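Grulldale Tool and Craft Library
Progress report to the Tranberg Fund
Covering the first half of the grant period, through July

Summary

The Tranberg grant pays for three things: a part-time coordinator, the fit-out of the Mellor Street unit, and a stock of tools and craft supplies that residents of Grulldale and Domitz can borrow or use on site. The coordinator has been in post since the second week. The unit opened to borrowers one month later than planned. The stock is mostly in place, with gaps in power tools that are explained further down.

We had 246 registered members at the end of July. The target for the full grant period is 200, so we have passed it early. Loans are behind where we wanted them to be. People are signing up and then taking a while to borrow anything, and we are working on that.

Premises

The lease on the Mellor Street unit was signed on the terms set out in the application. The landlord repaired the roof over the back room before we moved in. The electrical work took longer than quoted. The inspector asked for a separate circuit for the workbench outlets, and the electrician could not come back for almost a month. This is the whole reason for the late opening.

Shelving is up along both long walls. The front counter came from a shoe store that was closing and cost us only the van rental. The step at the front door now has a ramp, but the door itself is heavy and does not have an automatic opener. Two members have raised this. We have one quote and are waiting on a second.

The heating has not been tested under load. We expect to know more by November and will include fuel costs in the next report.

Stock and cataloging

Every item that goes out on loan has a number, a condition note and a replacement value. Hand tools are finished. Garden tools are finished except for the donated mowers, four of which need new blades before we can lend them. We turned down a table saw with no guard.

Power tools are the main gap. Our insurer will not cover loans of anything with an exposed blade until each borrower has had a short safety session, and we had not budgeted time for those sessions. We have held the purchase of circular saws and the second router until the sessions are running. The money for them is unspent and shows in the budget section.

The smaller items took more time than anything else. We started by cataloging them one by one and gave that up after two weeks. Small hand tools, glue, erasers and similar things are now sorted onto plates and trays and made up into kits, and the kit gets the catalog number. Glue and other consumables are topped up when a kit comes back. Kits can be borrowed for a week or used at the tables.

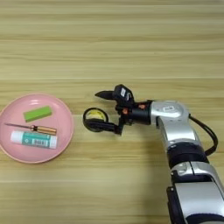 Membership and loans

Members sign up at the counter with proof of address. We dropped the online form after the first month because most people who filled it in never came by to finish. Membership is free for the length of the grant, as agreed.

Most members live in Grulldale. The Domitz numbers are low, and the bus is the likely cause: the last one back leaves at 6:10 p.m. and we were open until 7. From the start of June we have opened an hour earlier on two days. Domitz sign-ups went up a little in the weeks after that. It is too soon to say if the hours made the difference.

The items borrowed most often are the hedge trimmer, the carpet cleaner, the long ladder and the sewing machines. The carpet cleaner has had a waiting list since it arrived. Late returns are running higher than we would like, mainly over holiday weekends. We send a text on the due date and another two days later. We have not charged any late fees and would prefer to keep it that way through the grant period.

Three items have been lost and one damaged past repair. All four were low in value and were replaced from the small tools line.

Workshops

We committed to 12 workshops over the full period and have held five. The subjects were basic sewing repairs, bicycle brakes, sharpening kitchen knives, patching drywall, and a repeat of the sewing session. Both sewing sessions were full. The drywall session was poorly attended, and we think we put it too early in the evening for people coming from work.

Feedback forms asked for shorter sessions with more time at the bench. The next block will run 90 minutes in place of two hours. We have also been asked several times for something parents can bring children to. A session on a weekend morning is planned for September, using the kits.

Budget

Salary and rent are on budget. Fit-out is over by the cost of the extra circuit, and we have covered that from our own reserves. Power tool purchases are under by $3,000, all of it the held order described above.

We ask the Fund to approve one change. We would like to move part of the unspent power tool money to pay an instructor for the borrower safety sessions. The sum would be small, and the rest would still go to saws and the router. If the Fund would prefer that we pay for the instructor another way, we can delay the order further, but that would leave us without most power tools through the winter. A revised budget sheet is attached.

Risks

The coordinator's contract ends with the grant. We have started talking to the city about a contribution to the post and have no answer yet.

Storage is getting tight. Donations keep coming, and the back room is close to full. Starting in August we will take donated items by appointment only, against a list of what we need.

The lending software is a free version with a cap on the number of items. We are close to the cap. The paid version is affordable and would come out of the office line, so no change to the grant is needed.

Next steps

Before the next report we plan to start the safety sessions, place the held order, repair or scrap the four mowers, settle the question of the front door, and hold at least four more workshops. We will also survey members who have joined but not borrowed. A draft of the questions is attached, and we would welcome comments from the Fund before it goes out at the end of August.

Attachments: revised budget sheet; loan figures by month; draft member survey; insurer's letter on power tools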